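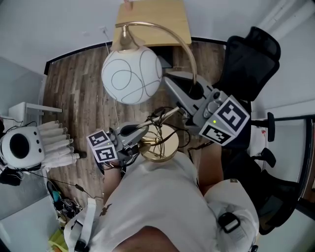 Lamp session at home, a gripper in each hand and a marker cube on each gripper.

I've been promising a post about what I do all day since at least March, and my mother has asked twice, so I'm finally sitting down with a big mug of tea to write it. Fair warning, I do go on a bit!

The short version is that I collect demonstrations for a project we call Hulska. I do household things using a pair of hand-held grippers in place of my fingers, a camera up at my head records what I'm looking at, and later a policy gets trained on the recordings and has a go at the same job with robot arms. No arms in my house, sadly. My living room gets all the cables and none of the glamour.

The black-and-white cubes are how we know where each gripper is. Software finds the square patterns in the video and works out position and angle from them, and the nice thing about a cube is that when you twist your wrist one face turns away and another one (usually) comes around. Usually! With the lamp I kept burying the right-hand one behind the globe, and every time that happens the track goes missing and comes back a little way off from where it should be. You can smooth over a short gap. A long one goes in the bin.

Why a lamp? Jahangir Pramanik, who runs the training side and has a much tidier mind than I do, wanted something tall and awkward that really needs both hands. Our earlier tasks were all tabletop stuff, cups and folded towels, and the policy had gotten lazy about the left arm, just letting it hover. You can't do that with this lamp. It has a heavy-looking round base, a skinny stem and a big globe hanging off an arch, so if you push on one part without steadying another the whole thing wants to swing around on you. I'm rather fond of it, swirly shade and all, and I was holding my breath for most of the first day.

So, the numbers, for those of you who like them. I set out to record 1000 demonstrations. After Jahangir ran his filter for lost cubes and jerky tracks we had 805 left, and I sulked for an evening and then felt better about it. The part I found interesting is that he also trained a version on only 125 of them, hand-picked for slow, clean motion, and on the real arms it did nearly as well at steadying the stem. It was much worse whenever the lamp started out turned at an odd angle, so I don't think we get to throw the rest away, but it has changed how I record. I go slower now. I pause before I close the jaws. I start from sillier positions.

What still doesn't work is the cord. I loop it over the base without thinking, and the policy treats it as if it weren't there at all, then drags it along. We're going to try a separate batch with nothing but cord handling, and I've been practicing on the ones all over my floor, of which there is no shortage.

Next time I'll write up how we line up the clocks on the two grippers, which took me far longer than it should have, and I'll try to get Jahangir to let me share one of his plots.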